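Collecting Demonstrations by Hand: Good Practice for Gripper Sessions
Course handout, week 4
Lamisi Dramani
09/07/2024
4 min read

Welcome back! Today we get to the part of the course I like best, the rules for recording household tasks with a hand-held gripper. Bedding and cloth are our subject this week, and they're wonderful teachers, with all those folds and soft edges.
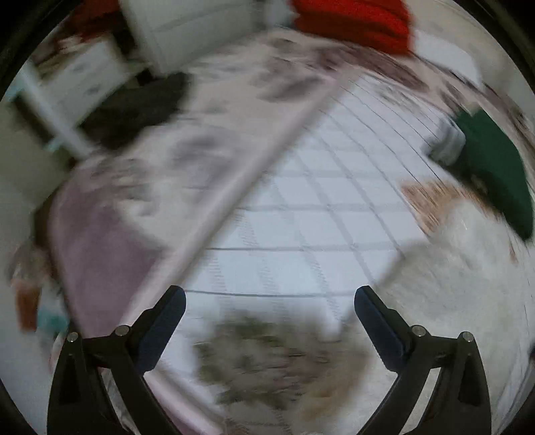
1. Move at the speed of the lens

Fast wrist turns smear everything past the fingertips. A grid-patterned cloth shows it beautifully: some of the broad diagonal stripes stop being lines and turn into little ladders. The pads can still look fairly crisp in the same instant, so don't judge a recording by the pads alone. Look at the cloth.

2. Open wide, then approach

Start each attempt with the fingers fully spread and empty. Hold for a slow breath, go in, close once. If you miss, back out and open fully again before the next try (no pecking!).

3. Respect the room

We record in real homes. Ask before you begin, put away letters, photos and screens, and stop at once if somebody walks in. The Felley consent form has to be signed before the tool is switched on.

4. Keep the bad ones

Mark a blurred or failed attempt and leave it in the folder. Our February set had 198 attempts, and Wilmer Huamán learned a great deal from the ones we nearly threw out. Label them "fast", "missed" or "blocked", in lower case.

5. Rest your hand

Change operators after seven attempts. Tired wrists get jerky, and you'll see it in the recording long before you feel it.

For Thursday: read the Cokstead checklist and bring one rule you would add. Yurani Carhuamaca has the sign-up sheet for the tools.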